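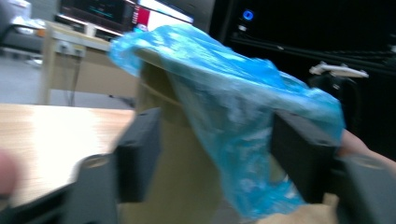
Light-blue plastic bag over a cardboard edge.

Tabletop Design, Session 2: Who Goes Next?
Torquil MacKinnon | Sep 11, 2020
Filed under: Course Notes, Miniatures, Rules & Mechanics
24 shares | 2 comments

Last time we got stuck on dice, so I'm picking up at turn order, and I'll be quick over the bits you already know from playing.

Most of you grew up on "I go, you go". I move my whole army, I shoot with my whole army, you take your dead off the table and then it's your turn. It's easy to teach and easy to remember, and I still like it for small games. The trouble starts when the armies get big. My old club ran a Buchanan campaign with 49 models a side, and the player going second could make a pot of tea, drink it and come back to find half a regiment gone. Great fun for one of you!

Alternating activation is the usual fix. I pick a unit and use it, then you pick one, and so on until everything has had a go. Watch what happens when the sides are uneven, though. In our practice setting the Pakitz are a swarm of cheap raiders and the Marnus are a handful of very expensive knights. If the Pakitz player has twice as many units, they can waste activations on rubbish at the back of the table until the knights have all committed themselves, and then send in the good stuff. Some people call that clever play. I find it dull to sit through, and I'd let the smaller side pass a few times to even things up.

Then there's drawing tokens from a bag (or cards from a deck, same idea). Jinix does this, one token per unit in the owner's colour, and whoever's colour comes out acts. I love it — you really don't know what's coming — but it can be cruel. Four of theirs in a row and your plan for the round is scrap. If you go this way, think about letting players hold one token back, or adding an "end of round" token so that nobody can count on everything getting a turn.

A note on background, as several of you asked. Turn order can tell people what a faction is like. A drilled army might activate two units together. A rabble might have to roll for it. I'd take one rule like that over a page of history, and I say that as someone who once wrote 1,486 words on Marnus saddle customs.

For next session: take your own skirmish rules, swap the turn order for one of the other two, and play a short game with Pakitz against Marnus. Bring notes on where you got bored and where you argued. Messy notes are fine, mine always are.

Related
Session 1: Dice, Cards and Other Ways to Lose
Writing a Faction on One Side of Paper
Points Values and Why We Fight About Them
Campaign Maps for January Starters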